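Class newsletter, August
Rudder bearings and the Trindon delivery

Girkitz came out of the water at Moulin on Thursday for inspection of both rudder cassettes. The starboard lower bearing had 2 mm of radial play at the stock, against a builder's limit of half that. The port side was within tolerance. Both sets have been replaced, as there was little point in lifting the boat a second time for the other one.

The wear was first reported by Aled Humphreys during the delivery from Trindon. He logged a knock through the port tack in anything over 21 knots of true wind, which went away when the boat was eased below reaching speed. The autopilot trace shows the same thing from the other end: rudder angle corrections became more frequent and smaller, and current draw on the ram rose through the second night. The crew hand-steered the last 200 miles to keep the load off the drive.

On inspection, the outer race of the starboard bearing was found to be polished over a third of its circumference, with two of the rollers flattened. Salt had packed in behind the lower seal. The seal itself was intact but had been fitted upside down, with the lip facing the stock head. It is not known when that was done. The boat's work list shows the rudders removed twice since launch, and neither entry mentions the seals.

Owners of sister boats should check the following at the next lift. The blade should be moved fore and aft by hand at the tip, with the tiller bar pinned, and then side to side. Any movement felt as a click needs measuring with a dial gauge at the lower bearing. The seal lip should face down. The grub screws in the upper collar should be marked with paint so that rotation can be seen without a spanner.

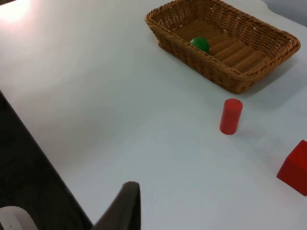

Replacement rollers are acetal, as before. The yard offered a harder material, but it has a higher moisture uptake and the clearances would need to be opened up to allow for swelling. Cledwyn Gittins, who looks after the technical file for the class, prefers to stay with the original grade until there is a full season of data from one boat on the alternative. Bestow has volunteered to run the harder rollers on her port side only, with the original grade to starboard, and will be stripped down at the end of the autumn series.

The log at haul-out stood at 2,208 miles since the previous bearing service. That is low for wear of this kind, and the inverted seal is the likely cause. The class rules place no restriction on bearing material, so a change would not need a vote. Stock diameter and cassette position are controlled, and neither has been touched.

While the blades were out, the cassettes were checked for alignment with a straight bar and shims. Starboard was a fraction toed in compared with the drawing, which has been left alone. Correcting it means cutting the bonded flange — a winter job, with the boat under cover and the laminate properly dry. The kick-up fuses were renewed on both sides. The old ones showed slight elongation at the bolt holes, consistent with weed strikes.

Girkitz goes back in on the afternoon tide once the antifouling has been made good around the housings. A short sea trial is planned off the Moulin breakwater, starting under engine and then with one reef in the main, to compare ram current against the figures from the delivery. The traces will be added to the technical file.

Owners who have measured their own bearing play this season are asked to send the readings to Cledwyn, with port and starboard given separately and the log mileage at the time of measurement.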